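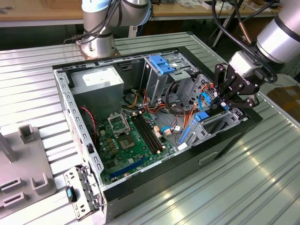

Figure 2. Poste de démontage à deux bras, boîtier couché sur le flanc, panneau latéral retiré. Le support du processeur est ouvert, et la pince de droite se tient au-dessus de la zone des baies de disques.

4.2. Règles de conduite au poste de démontage

Avant d'en venir aux règles elles-mêmes, il nous paraît utile de rappeler dans quel esprit elles ont été écrites. Lorsque le projet Faltanach a démarré, nous disposions de la documentation de sécurité fournie avec les bras, fort complète au demeurant, et d'un cahier d'atelier hérité du site de Rivadeneira, où le démontage des ordinateurs se faisait encore entièrement à la main. Entre les deux, il restait un vide assez large, que chaque opérateur comblait selon ses habitudes, avec beaucoup de bonne volonté et des résultats parfois surprenants ! Estela Sepúlveda a donc proposé, en décembre, de repartir des gestes réels et de mettre par écrit ce que les plus expérimentés faisaient déjà sans y penser.

La première règle concerne la préparation du boîtier. Celui-ci est posé à plat, intérieur vers le haut, hors tension et débranché du secteur, et personne ne lance de séquence avant d'avoir appuyé sur le bouton de marche pour évacuer la charge résiduelle. L'ouverture de l'alimentation elle-même est exclue du périmètre automatisé : le bloc est extrait entier, puis confié à la filière habilitée.

La deuxième règle porte sur les câbles, et c'est de loin celle qui nous a valu le plus de discussions (certaines se sont prolongées bien au-delà du déjeuner). Un intérieur comme celui de la figure 2, où un faisceau orange, rouge, jaune et noir traverse le milieu du boîtier en direction des cages de disques, laisse peu de place à des doigts articulés. Nous demandons que tout câble situé sur le trajet d'approche soit dégagé ou déclaré comme obstacle dans le planificateur. La vitesse de l'outil est plafonnée à 300 mm/s en transfert et à 77 mm/s dès que la pince passe sous le plan supérieur du châssis.

Vient ensuite le partage de l'espace entre les deux bras. Le logiciel Sistden attribue à chacun une zone exclusive, et la zone centrale, au-dessus de la carte mère, n'est accordée qu'à un seul bras à la fois. Tania Sultana a insisté, à juste titre, pour que les câbles propres aux bras soient compris dans le volume réservé ; notre première version les avait oubliés. Une distance de 400 mm entre les deux poignets est maintenue pendant les changements de zone.

Enfin, la pile bouton de la carte mère est retirée avant toute opération de levage de la carte, et déposée dans un bac non conducteur. Les leviers et languettes en plastique sont manœuvrés à effort limité, selon le profil Siltard ; en cas de blocage, le bras s'arrête, se retire verticalement et attend la décision de l'opérateur. Aucune reprise automatique n'est autorisée dans ce cas, même lorsque la cause semble évidente à l'écran. Les seuils d'effort retenus pour chaque famille de baies sont donnés en annexe, avec la fiche de contrôle que l'opérateur signe à la prise de poste.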